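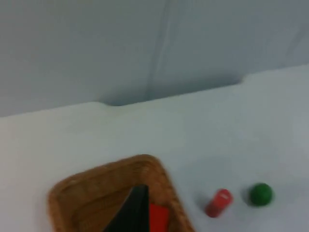 A wicker basket on a white desk, the notch at the back edge.

The Basket Stays on the Desk

Ga-eun Han owned 12 desk organizers last May. Trays, cups, a tiered thing with drawers that stuck. She got rid of every one of them and kept a basket.

"I was spending my mornings putting pens back in the pen place," she says. "Then I'd need a pen."

Fair enough. I went to see her workroom on a Monday, running late, coffee in hand, and she pointed me at a coaster before she said hello. She edits pattern instructions for Harkenitz, the sewing people, and the job makes clutter. Thread cards. Swatches. Little paper envelopes of snaps that nobody has asked for in years. All of it used to spread out across the desk and stay there until a deadline pushed it onto the floor.

Now it goes in wicker. One basket, rounded corners, low enough to reach into without getting up. At five o'clock whatever is loose goes in. In the morning she takes out what she wants. The rest can wait, and most of it waits for weeks.

Is that tidying? Oisín Brennan thinks so. He runs Stullness, a two-room shop that sells secondhand office furniture and a shelf of baskets by the register, and he has opinions on drawers. "A drawer is where you hide it from yourself," he told me over the phone, with somebody hammering behind him. "A basket, you have to look in it. You get sick of looking in it. Then you clear it out."

He sold 1,522 baskets last year. Chairs did worse.

His advice on size is short. Measure the desk, then buy smaller than you want. A big basket turns into a laundry pile. Wicker over wire if you keep small things, becuase wire lets pencils through. A liner if you knit -- the weave catches yarn and you will say words.

The white desk helps too, Han says. She had a dark one for years and could never find the black scissors. White shows the dust, so she wipes it, so she has to move things, so she notices them. It shows every shadow as well, and in late afternoon a spool of thread looks twice its size.

Then there's the notch. A lot of desks have one now, a shallow bite out of the back edge to let the cords drop through. Good idea, badly used. People feed six chargers down it and leave the plugs lying on top. Brennan tells customers to pick two cords and no more. The others can live somewhere else in the house.

Han's rule is stricter. Lamp cord, laptop cord. Her phone charges in the kitchen, and she walks to it.

What about paper? She hasn't solved paper. There's a Kadik box file under the desk and she'd rather I didnt open it. Her sister bought her an Iwasaki letter tray, which went straight to the closet and is currently holding gloves.

I tried the basket thing at home for 6 days. An old bread basket, nothing special. By Wednesday it had two tape measures in it, a sock, some batteries of unknown health and the warranty for a toaster I no longer own. By Saturday I had thrown out the warranty. The batteries are still in there -- I keep meaning to test them.

Han empties hers on the last Friday of the month. Tips it out on the desk, all of it, and puts back only what she has used. It takes her less time than making lunch.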